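From: Mircea Barbu
To: Kellcombe Building Users list
Date: 27 June 2018
Subject: Re: Shared rooms, second floor – booking and cleaning

Dear colleagues,

Thank you to those who replied to the first notice. The Facilities Office has reviewed the points raised, and the following answers apply to all tenants of the Kellcombe Building.

On Monday, L. Crăciun wrote:
> Our staff at Flalent have found the second-floor rooms double-booked
> on 8 occasions this spring. Could the office confirm which calendar
> is the valid one? We would also like to know who is expected to
> clean the tables between bookings, and whether the charge for
> late cancellation will stay the same.

1. Calendar. The Osik calendar is the only valid record. Paper sheets posted on doors will be removed and should not be relied upon. Bookings made by telephone must be confirmed in Osik by the tenant within seven days.

2. Tables. Each group is asked to wipe the table before leaving. Paper towels are supplied by the office and should stay in the room. Please do not use abrasive pads on the striped tabletops.

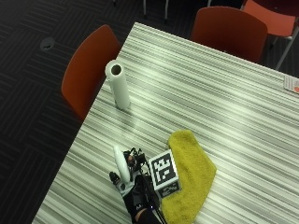
3. Cancellations. The charge remains at 20 dollars for any booking canceled on the day itself. Tenants who were charged in error during a double booking may apply for a refund – please quote the invoice number in full.

4. Keys. From September, keys will be issued at the front desk only. Requests for a permanent key should be sent in writing to Room 639.

Further questions may be sent to this list or to me directly.

Sincerely,
Mircea Barbu
Facilities Office, Kellcombe Building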